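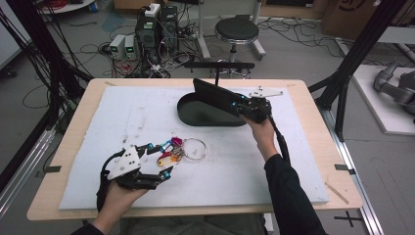

How does a robot learn to pick stuff up?

People show it. Over and over. A person does the job with a gripper in their hand, the moves get saved, and a computer hunts for the pattern.

Our build is called Lundar. It's a pair of grippers we put together in the shared workshop at Rindness. Evenings mostly, plus one very long Saturday.

What's in a gripper? Two fingers. Some arms that swing. Joints, so everything bends where it should – and only where it should. Squeeze, the fingers close. Let go, they open. Kind of like kitchen tongs.

See the plates with the black dots? Those are markers. A camera can spot dots like that really fast, so the computer can work out where the gripper is and which way its tipped.

Now the practice. Keys first. Keys are hard! They slide, they flop about, the ring goes one way and the tags go the other. 20 tries, then a break. 40 on a good night. We want 400 before the end of November.

Then something softer.
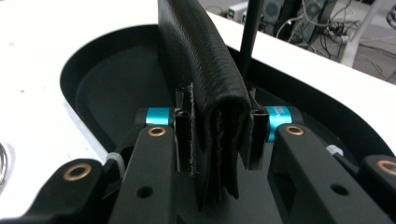

Got it! Two black fingers pinching a leather wallet.

Squeeze too hard and a soft thing squishes. Too gentle and it drops. Your own fingers sort that out without you thinking – a robot has to learn teh difference.

Try it at home: chopsticks or tongs, one sock, one grape, one coin. Which is hardest? Wich one made you change your squeeze?

Next time – teaching Lundar to put things back down. Harder than it sounds.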